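**Ticket 1791: Shared label printer drops off the network after idle**

Opened by: Sihan Yin
Site: Dellum, second floor
Priority: normal
Status: closed

**Problem**

The Fositz label printer by the stockroom door stops taking jobs after it has been idle for 30 minutes. Jobs sit in the queue as "sending" and then fail with error 158. Power cycling the printer brings it back until the next idle period. Started in March, after the switch replacement.

**Checked first**

- Cable swapped with a known good one. No change.
- Printer firmware is current.
- Same failure from two different laptops, so not a driver problem on one machine.
- USB printing works while the network side is down.

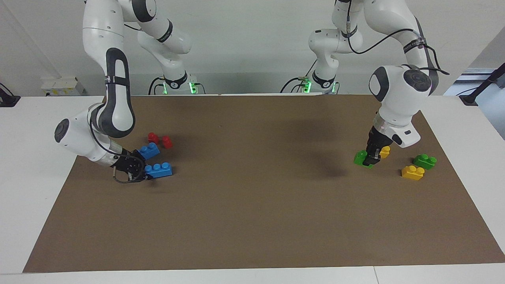

**Log**

Friday, 9:40 am. Left a ping running to the printer. Replies stopped at 10:10 and did not come back. The front panel still showed an IP address and "Ready."

10:25 am. Turned off sleep mode in the printer's web page and saved. Restarted. The setting was back on after the restart. Tried again from the front panel and it stuck this time.

11:15 am. Dropped again with sleep mode off. Sleep is not the cause, or not the only one.

11:30 am. Logged in to the Jivex switch. The printer is on port 19. Energy Efficient Ethernet is enabled on all ports, which is the default on this model. The old switch did not have it.

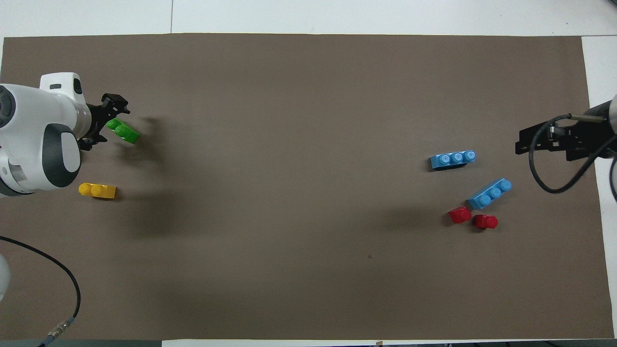 11:45 am. Disabled Energy Efficient Ethernet on port 19 only. Restarted the printer, started the ping again.

2:20 pm. No drops. Sent a test label from the Benedetti inventory app and it printed right away.

4:50 pm. Still up. Turned sleep mode back on to see if the two were related. Left it overnight.

Next morning: ping log has no gaps. First label of the day took a few seconds while the printer woke up, then normal.

**Fix**

Energy Efficient Ethernet off on port 19. Sleep mode can stay on. Switch config saved to startup so it will survive a reboot.

**Still to do**

Move the printer from DHCP to a reserved address. Separate ticket.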